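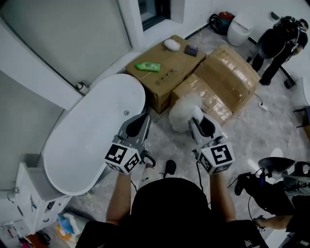
Skilow Marble Floor Care Kit, 18 Piece

Product overview

The Skilow kit is a set of dry and damp cleaning tools for polished and honed marble floors in homes, lobbies and small shops. It covers dust removal, damp mopping and spot cleaning. It does not include polishing powder, sealer or any acid-based product. Marble is mostly calcium carbonate, and acids will etch the surface whether or not it has been sealed.

The kit is also suitable for limestone, travertine and terrazzo with a cement binder. It may be used on marble-pattern porcelain and vinyl, although the stone cleaner has no advantage over ordinary floor soap on those surfaces.

What is in the box

Flat mop frame with swivel joint: 1
Two-section aluminum handle: 1
Microfiber dust pads, long pile: 4
Microfiber damp pads, short pile: 6
Edge cloths: 4
Neutral stone cleaner, concentrate, bottle: 1
Dosing cup, marked in milliliters: 1

The handle sections join with a threaded collar. Handles sold under the Panasine name use a different thread and will not fit without the adapter, sold separately.

Specifications

Cleaner type: neutral, free of ammonia and bleach
Dilution, routine cleaning: 17 ml per bucket
Dilution, heavy soil: 2 doses per bucket
Fragrance: none
Pad fastening: hook and loop
Pad washing: machine, warm, no fabric softener
Frame material: polypropylene with aluminum plate

The dilution figures are for the standard Skilow bucket, filled to the line. Stronger mixes leave a film that shows as streaks under low side light and has to be rinsed off with plain water.

Directions

Remove grit first. Fit a long-pile pad to the dry frame and work toward the door in overlapping passes. Grit left on the floor will scratch a polished finish during damp mopping.

Fit a short-pile pad, soak it in the diluted cleaner and wring it until it no longer drips. Mop one section at a time. Change the pad when it shows visible soil on both halves. Do not let solution stand in the joints.

Bathrooms need more frequent cleaning than other rooms. Soap residue reacts with hard water and forms a gray deposit that dulls the stone, mostly near the tub and the shower threshold. Use the heavy soil dilution, leave it in contact for 2 minutes, then rinse. Do not use vinegar, lemon or lime-scale remover. Abrasive sponges and steel wool are also excluded.

Wipe spills of coffee, wine, juice and cosmetics with an edge cloth as soon as they are noticed. Blot; wiping sideways spreads the liquid into unsealed joints.

Sealed floors

The cleaner does not remove impregnating sealers when used as directed. Wax and acrylic coatings are a separate case. Test in a corner before treating a coated floor, and let the test area dry fully before judging it.

Replacement parts

Dust pads, damp pads and edge cloths are sold in packs of 2. Cleaner refills come in the kit bottle size and in a trade carton. The swivel joint can be replaced without tools. Pads from the Skandville range fit the frame but overhang the plate at both ends.

Warranty covers the frame, joint and handle. Pads and cloths are wear items and are not covered. The standard pads are rated for 100 wash cycles.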